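Minutes of the Trerosholm Street Residents' Meeting, 04/08/2022

I took notes this time, so apologies for the handwriting-turned-typing and for the bits where I stopped writing and started arguing. We began late, once the front door had been unlocked and the good chairs found. Last month's minutes were read out and agreed, with one correction – the compost bins are going behind the garages, and I had written "beside." Sorry about that!

## 1. The spring plant swap

Most of the evening went on this, as I think we all knew it would. We have the Poltthorpe hall booked for the swap in May, and the rent is $100 for the day, same as last year. A few people felt that was steep for a hall with one working sink. I said I'd rather pay it than be out on the grass again in the rain (those of you who were there will remember the tomatoes). We voted and the hall stays.

Tables are the other worry. The hall has its own folding ones but they wobble, and last year somebody's whole tray of lupines went over. I asked for people to bring small, sturdy things from home if they can get them into a car.

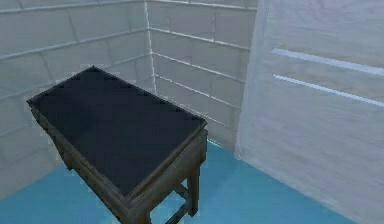 Seedlings need labels this year, please, please, please. We had so many mystery pots left at the end that I took a box of them home and grew what I was sure was kale, and it was a very happy weed. For display, a little side table with a dark top and a raised wooden rim like that one would be ideal for the small pots, and pale labels would show up nicely against it. Write the plant name and whether it wants sun or shade. Masking tape is fine. Popsicle sticks are better.

We also went back and forth on whether to let people sell things. The feeling in the room was no selling, but a jar by the door for the street fund is OK. Somebody asked about houseplants and the answer is yes, bring them, as long as they don't have bugs. Cuttings in jelly jars are welcome too.

**Agreed:** hall booked, no selling, jar by the door, labels on everything.

## 2. Street fund

The fund stands at $1,502, up a bit since February thanks to the soup night. That was a lovely evening and I would do it again tomorrow. Out of that we still owe for the salt and grit, and I don't have the bill yet because it went to the old address. I'll chase it.

There was a request to spend some of the money on a bench by the bus stop. I'm all for it. Others would like to see what the town will pay first, which is fair enough, and I said I'd write and ask before the next meeting. I did also say that if the town takes as long as it did with the storm drain, I'll be too old to sit on it.

## 3. Drafts and doors

This was down as "any other business" but it took so long that I'm giving it its own number. Nearly every house on the even side has the same complaint – cold air coming in under the inside doors, and doors that stick all summer and then rattle all winter. We compared notes for ages. Foam strip works for a year or so and then peels. The brush kind that screws onto the bottom of the door got good reviews from the two people who have tried it.

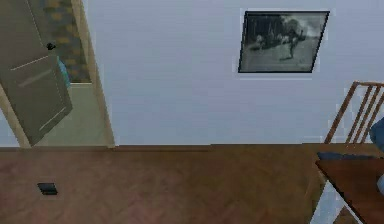 *Item 3: gray-green interior door with a black knob, standing open.*

I told everyone about my own bedroom door, which I planed down in August and now regret, as there's a gap you could post a sandwich through. The advice was to leave a sticking door alone until the weather dries out and to try candle wax on the edge first. I'm writing that down mainly for myself.

We're going to see if we can buy the brush strips together and get them cheaper. So far 39 strips have been asked for, and the sheet is still going around. Please measure the width of your doors before you sign up. If you've already signed up and guessed, go home and measure.

## 4. Yard sale

Short one. We'd like to hold the yard sale on the same weekend as the one over on Dosto Road, so that people can walk between the two. No one objected. Clothes were a flop last time and took forever to fold and put away again, so we'd like fewer of those and more household stuff. 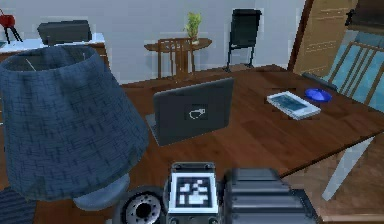

Books did well, and so did kitchen things, tools and anything for babies. If you have something big, put a note on it with your house number and leave it in your driveway. Prices are up to you, but please bring your own change, as I ran out before lunch and had to raid my laundry quarters.

Whatever is left at the end goes to the Gavrilă thrift store, and they've said they can't take mattresses or car seats. I need someone with a truck for the last run. Mine is still making the noise.

## 5. Odds and ends

- The streetlight at the corner is out again. Reported again.
- The lending box needs a new hinge and could do with fewer old magazines.
- A gray casserole dish was left behind after soup night. It's on my porch.
- Next meeting is same place, same time, and could we all try to bring back the pens.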